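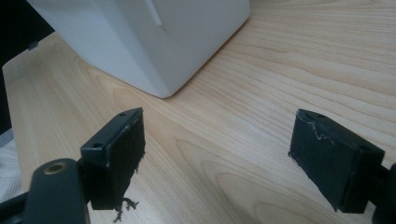

Văduva

Section 4. Lidded Storage Box with Carrying Handle: Opening, Filling and Closing

4.1 Scope

This section applies to white plastic storage boxes fitted with a flat lid, a black carrying handle and two side latches, as issued by the Sodley household stores. It covers routine use at a table. Instructions for stacking boxes on shelves are given in Section 5.

4.2 Preparing the Work Surface

1. Clear the tabletop of all items that are not needed. Small bottles should be moved well to one side or put away.
2. Wipe the tabletop with a dry cloth. Crumbs and grit caught under the base may scratch a wood surface.
3. Set the box toward the back of the table, with one latch to the left and one to the right. The base must rest flat, with no corner over the edge.

NOTE: A table at least 60 cm deep is recommended. On a narrower table, place the lid on a separate surface after removal.

4.3 Opening the Box

1. Approach the box from both sides at the same time. Hold the base steady before releasing either latch.
2. Release the left latch, then the right.
3. Confirm that both latches are clear of the base.
4. Raise the lid straight up by the handle and lay it on the table with the handle facing upward.

CAUTION: Do not pull on the handle while only one latch is released. The lid may twist and the remaining latch may crack.
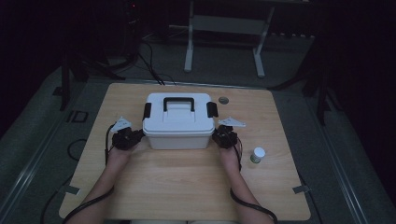
If a latch is stiff, press down lightly on the lid directly above it and try again. Knives, screwdrivers and similar tools must not be used to pry a latch open. A latch that remains stuck should be reported to the Stesance service desk, quoting part number 2501.

4.4 Filling the Box

1. Place heavier items at the bottom and toward the middle.
2. Stand medicine bottles upright with their caps tightened. Keep them together in an inner tray.
3. Leave a clear space below the lid. The contents must not press against it when it is closed.
4. Put the contents list on top, where it can be read as soon as the box is opened.

WARNING: The latches are not child-resistant. Boxes containing medicine must be kept out of the reach of children at all times.

4.5 Closing and Carrying

1. Lower the lid evenly onto the base and check that all four corners are seated.
2. Fasten both latches. Each must lie firmly against the side of the box.
3. Lift the box slightly by the handle. If the lid shifts, set the box down and repeat steps 1 and 2.
4. Carry the box upright. Support the base with the free hand on stairs.

4.6 Care

Wash the base and lid by hand in lukewarm water with mild soap. Dry the latches fully before closing the box. Replacement lids are listed under Saka in the parts table, line 59.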